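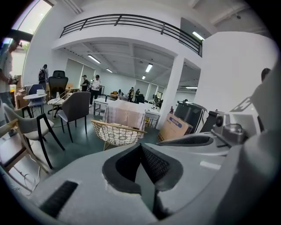

Is the Pedita sofa worth paying for in a room that gets used all day?

Only if you get it on sale and order the heavier fabric. At full price there are plainer sofas that will do the same job, and one of them is discussed further down.

Wellov Pedita sofa, long-term review
Posted by Kaan Gökçe, 19 September 2023

I should say up front that I didn't want this sofa. I wanted a secondhand one. I run the lounge and work area on the ground floor of a shared building, the kind of place with white walls, a gray-green floor, fluorescent lights under the balcony and far more furniture than any one person would have chosen. My partner in the business, Kadir Yurt, had seen the Pedita in a catalog and liked the color. The color is orange. I lost that argument last December and I've been keeping notes ever since.

List price is $2,601 before delivery, for the standard size in the standard fabric. Delivery was another $237, and for that money the driver brings it to the front door and leaves. If you want it carried in and unwrapped there's a higher rate, which the Wellov site only shows after you've typed in your card number. I found that annoying enough that I almost closed the page.

Putting it together

The sales page says "arrives nearly complete." What arrives is a base, a back, two arms and a bag of hardware. There are 16 bolts. The instructions are drawings only, and the drawing for the left arm is the drawing for the right arm printed again, so we put one arm on backward and had to take it off. The supplied hex key is soft and had started to round off before we were done. Use your own.

Once it's bolted up, it's solid. I'll give it that. I've dragged it across the floor more times than I should have and the frame doesn't creak or rack. One of the feet did leave a mark on the floor the first week. Felt pads fixed it, and for this price I'd expect felt pads in the bag.

Sitting on it

Wellov calls the seat "medium soft." I'd call it firm for the first month and medium after that. The seat is deep. If you're tall you'll like it, and if you're not, you'll end up with a cushion behind your back or your feet off the floor. People who come in to work for an hour tend to perch on the front edge with a laptop on their knees, and the front edge is where the foam has given the most. There is a visible dip there now. It doesn't bother anyone sitting down but it makes the thing look tired from across the room.

The arms are low and narrow. You can't rest a cup on them. People try.

I've read other reviews that say it's comfortable enough to nap on. I tried, after closing, and my neck disagreed with them.

The fabric

I have the most complaints about this part. The standard fabric is sold as "stain ready," a phrase I still can't get anyone to define for me. I wrote to customer service and got a link back to the same page I was asking about. So here are my own results, for what they're worth:

Water: wipes off if you're quick.
Coffee with milk: came out with dish soap and cold water, second attempt.
Ballpoint pen: still there.
Blue jeans: a gray shadow along the front of the seat that comes back a week after cleaning.

The covers unzip, but the care label says dry clean only, and the seat cover is a real fight to get back on. Two people, and one of them should be patient. The heavier fabric is an upgrade. I've handled the swatch and it's much tighter and rougher, and I suspect it would have held up better, but I haven't lived with it so I can't promise you anything.

The color has lasted. We have a tall window that lets in a lot of daylight, and I fully expected the orange to fade on one side before summer. I lifted a cushion this week to compare the part that's always hidden with the part that isn't, and I could not see a difference. Kadir was unbearable about this.

Compared with the others

Before we ordered I spent an afternoon sitting on the Kimov, the sofa most people will weigh this one against. It's boxier and duller. The seat is shallower, so it suits more people, and the covers go in a regular washing machine. It's also a good deal cheaper. The stitching on the one I tried was crooked at one corner, and the legs looked like an afterthought. I still think it would have been the right choice for us.

The Toprak is the other name that comes up. I only had ten minutes with it. Very soft, lovely for ten minutes, and it took me two tries to stand up. I wouldn't put it anywhere that people come and go all day. At home, maybe.

Warranty

Five years on the frame, one on the foam, nothing on the fabric. Read that again before you pay, given that the foam and the fabric are the parts that wear. I sent in pictures of the dip at the front and was told it was "normal settling." They may be right. I'd have liked somebody to ask how deep it was.

What I'd do differently

I'd wait for the sale. Wellov runs one at the end of the year and I missed it by a few days. I'd order the heavier fabric, and I'd ask for a spare seat cover in writing at the time of the order, as they don't sell them separately afterward. And I'd measure the doorway with the door open. Ours only fit because we had the arms off to begin with.

Rating: 4 out of 10 at full price. With a decent discount I could go a couple of points higher. Kadir says eight and would like it noted that visitors compliment the color. Some do. Others sit in the chairs.

Edit: a reader asked about the legs. They unscrew, the threads are a standard size, and you can swap them for taller ones. I haven't done it. The sofa is low, and anyone with bad knees will notice, so if you buy one I'd look into that first.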